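Storage Notes: Sorting the Small Stuff Drawer

12 shares | 4 comments

The July issue covered shelving loads. This item deals with the opposite end of the scale: the small loose goods that end up in a hall drawer or on a side table and stay there. The method below was worked out over several months at the Nikness branch and has now been adopted, with changes, at Drimetis.

The starting point is a full clear-out onto a flat surface. A dining table works well. A polished top with a strong grain looks good but makes small items harder to pick out, so lay down a plain cloth if anything under half an inch is expected. Spread the goods in one loose layer with no stacking. Leave a clear strip along the near edge for finished piles.

Sort by material first and by use second. Most people do it the other way, and the result is a drawer with nine categories and one item in each. Four material groups cover nearly everything in a household drawer:

Soft goods, bundled. Socks, gloves, scarves, hair ties and anything knitted. Undo every knot and roll before deciding where it goes. A knotted bundle takes up more room than the same piece folded flat, and the crease sets if it is left over a season. Pairs are matched at this stage. Singles go in a bag marked with the date and are kept for 21 days.

Rigid blocks. Toy cubes, bath blocks, dice, paperweights. Cubes with a raised pattern on the faces hold dust in the corners of the relief. Brush them with a dry toothbrush before packing. Cubes with a raised rim do not slide against each other much and can be packed in a single row.

Wrapped rolls. Candy, tape, bandage rolls, anything cylindrical in clear film. Check that both ends of the wrapper are closed. If the printing can no longer be read, the roll is opened and checked or thrown out. Food does not go back into a drawer with fabric under any conditions.

Flexible tube and cord. Untie, straighten and recoil to a loop no tighter than the width of a hand. Tube left in a knot will keep the kink.

On containers: the Van Wijk divided tray was the first one tested. It has 10 compartments, fixed. The fixed walls are a problem for soft goods, which vary too much in bulk, and two of the compartments were never used. The Ollell insert has sliding walls and was preferred by most of the households that tried both. Its floor is slightly raised at the center - a sheet of felt corrects this. Neither tray should be filled to the top. Leave a finger's width below the drawer rail or the top layer will catch when the drawer is opened.

Labels are worth the effort only on the front wall of each section, where they can be read with the drawer half open. Pencil on masking tape is adequate and comes off without residue. Printed labels were tried at Drimetis and dropped after the second re-sort.

The Nikness trial logged 549 items from household drawers, and soft goods made up the largest group by a wide margin. For that reason we now suggest giving them half the tray from the start and dividing what is left among the other three groups. Households that split the tray evenly had to move the walls within the first month.

A few points raised by readers after the last meeting:

Dark fabric should not be sorted under a single overhead lamp. Navy and black cannot be told apart reliably. Use daylight, or bring a second lamp in from the side.

Patterned fabric is easier to match by the cuff or hem than by the print. Animal prints in particular repeat irregularly and two halves of a pair may look different when bundled.

Do not sort straight onto a high-gloss finish if the goods include anything with a hard corner. Lift blocks and set them down. Dragging a cube 10 inches will mark some finishes, and the mark shows across the grain.

The full tray layout, with wall positions for both brands, is on the branch notice board. Paper copies are limited to 100 and will be handed out at the November meeting. Measurements of odd-sized drawers can be left in the box by the door - inside width, inside depth and rail height, in that order.
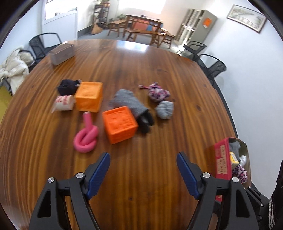 Blocks, knotted tube, wrapped roll and bundled fabric on the table, not yet grouped.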